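Choosing a dehumidifier for a small flat

Sep 3, 2018

Our flat is on the ground floor and faces north, and by the end of last winter there was black mould behind the wardrobe and along the bottom of the bedroom window. I cleaned it off twice and it came back both times. The letting agent told us to open the windows more, which we did, and the heating bill went up.

So in spring I started reading about dehumidifiers. There are two main kinds for the home. The compressor type works like a fridge: it pulls air over a cold coil, the water drips into a tank and the air comes out again slightly warmer. The desiccant type uses a material that soaks up moisture and a small heater to dry it out. Compressor models use less electricity in a warm room. Desiccant ones carry on working in the cold, so people put them in garages and conservatories.

Our bedroom sits at 17 degrees most of the winter, sometimes less overnight. That put us somewhere in the middle, and I spent far too long on it. In the end I bought a compressor model, the Fledo, mainly on running cost. The other one on my list was the desiccant Runari. It was lighter, but the shop let me hear it running and I didn't like the whine.

The box says the Fledo will take out 20 litres a day. You won't see that in a normal flat. Those figures come from a test room kept very warm and very damp. Ours fills the tank in a day and a half when there is washing drying, and takes three or four days when there isn't.

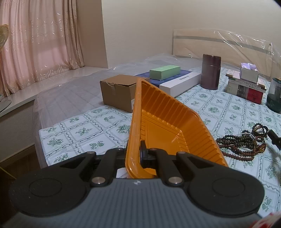
Onishi left a comment under my last post saying that I should have gone for the desiccant one, as a compressor will ice up in a cold bedroom and spend half its time defrosting. That's a fair point and I did think about it. It does go into defrost on the coldest mornings, and you can hear the fan change when it does. It hasn't bothered us, because we mostly run it from late afternoon until bedtime with the heating on. If I wanted to dry out a shed I would buy the other kind.

A few things I have learned from using it:

Keep it away from the wall. The manual asks for a gap at the back and on both sides, and it's noticeably noisier when it is pushed into the corner.

Shut the door and the windows. It took me a week to remember the little vent at the top of the bedroom window.

Set the humidity to 55 per cent and leave it. I started at 45 and it never switched off.

Rinse the filter every 2 weeks. Ours gets a grey felt of dust on it very quickly, probably from the clothes airer.

The meter I plugged it into on the first day now reads 1,501 hours, and the only fault so far has been a float in the tank that sticks. When that happens the full light comes on with hardly any water in it. Taking the tank out and giving it a tap sorts it.

The mould hasn't come back, but it has been summer, so I can't claim much yet. I've moved the wardrobe out by a hand's width as well. I'll write again after Christmas, and I also want to try the cheap humidity gauge from Plilness, as I suspect the one built into the machine reads a bit low.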